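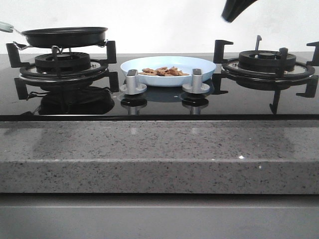 A gas cooktop makes heat by burning a gas that comes into the kitchen through a pipe. The gas flows up into the burner, mixes with air and comes out through lots of small openings. When it is lit, a little flame burns at each opening, and together the flames make a ring. A black frying pan can sit on the thick metal prongs around a burner, which hold it up above the place where the flames come out. The silver knobs in the middle control how much gas gets through. A knob turned low lets a little gas through and makes small flames. A knob turned high lets more through and makes bigger ones.

This is part 3 of the Pambridge Kitchen Science pages. Part 1 was about the refrigerator and part 2 was about the sink. In this part we look at heat, and at why pans, plates and bowls are made the way they are.

How heat gets into food

Heat always moves from a hotter thing to a colder thing. It keeps moving until both are the same temperature. In a kitchen it does this in a few different ways.

The first way is called conduction. This is when heat passes through things that are touching. The flames heat the bottom of the pan, the heat travels through the metal, and then it goes into the food lying on top. If you leave a metal spoon in hot soup, the end sticking out gets hot too. That is conduction.

The second way is called convection. This is when a hot liquid or a hot gas moves and carries its heat along with it. When water is heated in a pot, the water at the bottom warms up first. Warm water is a little lighter than cold water, so it rises, and the colder water sinks down to take its place. Then that water warms up too. Around and around it goes until the whole pot is hot.

The third way is called radiation. This is heat that travels straight through space, the way the heat of the sun does. You can feel it on your face when you stand near a campfire. A toaster and a broiler both use it.

Most cooking uses more than one of these at the same time. A frying pan uses mostly conduction.

What is a pan made of?

Metal is good at conduction, so most pans are made of it. Aluminum is light and heats up fast. Iron is heavy and takes longer to heat up, but it stays hot for a long time after the flame is off. Copper is very good at spreading heat, and it costs a lot. Steel is strong and hard to damage, but heat spreads through it slowly, so some steel pans have a layer of aluminum hidden inside the bottom.

Many frying pans have a nonstick coating on the inside. Food sticks to bare metal because a metal surface that looks smooth still has tiny pits and scratches in it, and some foods also join onto hot metal, especially eggs and meat. A nonstick coating is very smooth and does not join onto other things easily. An egg can slide right off it.

The coating has to be looked after. A fork or a knife can scratch it, and then food starts to stick in the scratches. Wooden or plastic spoons are safer for it. Very strong heat is bad for it as well. Many nonstick coatings start to break down above 500 degrees Fahrenheit, and an empty pan left over a high flame can get that hot in a few minutes. This is why grown-ups should never leave an empty nonstick pan heating on the stove.

The handle has a different job. It has to stay cool enough to hold, so it is often made of plastic or wood, or covered in soft rubber. Those materials are bad at conduction, and for a handle that is a good thing. A material that slows heat down is called an insulator. Oven mitts are insulators too, and so are winter coats.

Why are bowls and plates so smooth?

Lots of bowls and plates are ceramic. That means they are made of clay that has been baked in a very hot oven called a kiln. Soft clay can be squashed with your thumb, but after it has been through the kiln it is as hard as stone and can never be turned back into mud.

Clay that has been baked once can still soak up water, a bit like a flowerpot does. So the potter, or a machine in a factory, covers it with a runny mixture called a glaze and puts it into the kiln again. The glaze melts and then cools into a thin layer of glass. Now water and soup stay on the surface and can be washed off. The glass layer is also what makes a bowl shine when light hits it.
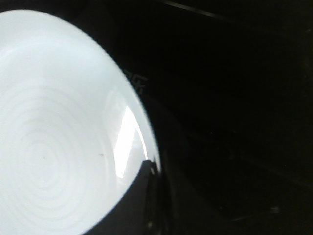 A white bowl from close up. Look for the faint rings inside.

If you look into a bowl you may find rings like these. When a potter makes a bowl on a spinning wheel, the clay turns while the potter's fingers press on it, and the fingers can leave a line that goes around and around. Bowls from a factory can have rings too. Sometimes a spinning tool leaves them and sometimes they are put there on purpose to look nice. It is often hard to tell which just by looking.

The shapes are different for a reason. A bowl has high curved sides and can hold things that run, like milk or soup. A plate is wide and shallow, which is good for foods that stay where you put them. A frying pan comes in between. It has a big flat bottom so that a lot of food can touch the hot part, and low sides so that steam can get away easily. If the steam were trapped, the food would go soft and soggy when the cook wanted it crisp.

Try it: which spoon warms up first?

Ask a grown-up to help you with this one. You will need a metal spoon, a wooden spoon, a plastic spoon, a mug, some warm water from the faucet and a little cold butter.

1. Put the spoons in the mug with their handles sticking up.
2. Put a small dab of butter on the top of each handle. Make the dabs the same size and put them at the same height.
3. Ask the grown-up to pour warm water into the mug. It should be as warm as a bath and no hotter.
4. Look at the butter after 5 minutes, and then again after 10 minutes.

Write down which butter looks softest. If nothing happens, the water may have cooled too much. Pour it out, ask for fresh warm water and start again. You can also try a spoon made of something else, if you have one. When we tried this we forgot to make the dabs the same size, and the smallest one slid down first even though it was on the plastic spoon. A test is only fair if you change one thing at a time.

Why do cooks move the food around?

A pan is not the same temperature all over. The part right above the flames is the hottest, and the part near the rim is cooler. Food that stays in one place gets hot on the bottom and stays cool on top. If it is left too long, the bottom burns before the top is done.

There are two ways to fix this. One is to stir the food with a spoon or a spatula. The other is to lift the pan and move it so the food slides and tumbles.
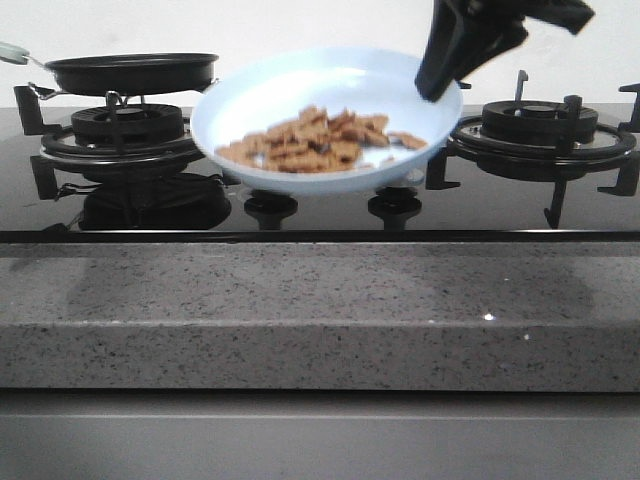
Small dry pieces are the easiest to move this way. They roll over each other, and each piece gets a turn at the bottom. Nuts, seeds, cereal squares and bits of bread can all be toasted like this over a low flame. Big flat foods such as pancakes need a spatula, or a cook who has practiced flipping.

Tilting a pan makes food move as well. The food is pulled down the slope by gravity, but it also rubs against the pan, and that rubbing is called friction. When the pan is tilted only a little, friction is strong enough to hold the food still. Tilt it more and the food starts to slide. On a nonstick pan there is less friction, so it slides sooner.

You can feel this for yourself with a cold, clean plate and a handful of dry cereal. Sit on the floor, put a tray under the plate and tip the plate slowly until the cereal begins to move. Then put a paper towel on the plate and try again. The towel is rougher, so you will have to tip it further.

Staying safe near the stove

Only use the stove when a grown-up is with you and has said yes.

Turn pan handles toward the back or the side, so that no one can bump into them.

Keep towels, sleeves and paper bags away from the burners.

A burner stays hot after the flame goes out, and so do the metal prongs around it. You can't tell by looking. Treat them as hot until a grown-up says they are cool.

If you smell gas, don't touch any switches or knobs. Tell a grown-up right away and go outside.

Words to know

Burner: the part of a gas cooktop where the flames come out.

Conduction: heat passing through things that touch.

Convection: heat carried along by a moving liquid or gas.

Friction: the rubbing that slows things down when they slide.

Glaze: the thin layer of glass on a ceramic bowl or plate.

Insulator: a material that heat does not pass through easily.

Kiln: a very hot oven for baking clay.

Radiation: heat that travels through space, like the heat of the sun.

Part 4 is about the freezer and comes out in July.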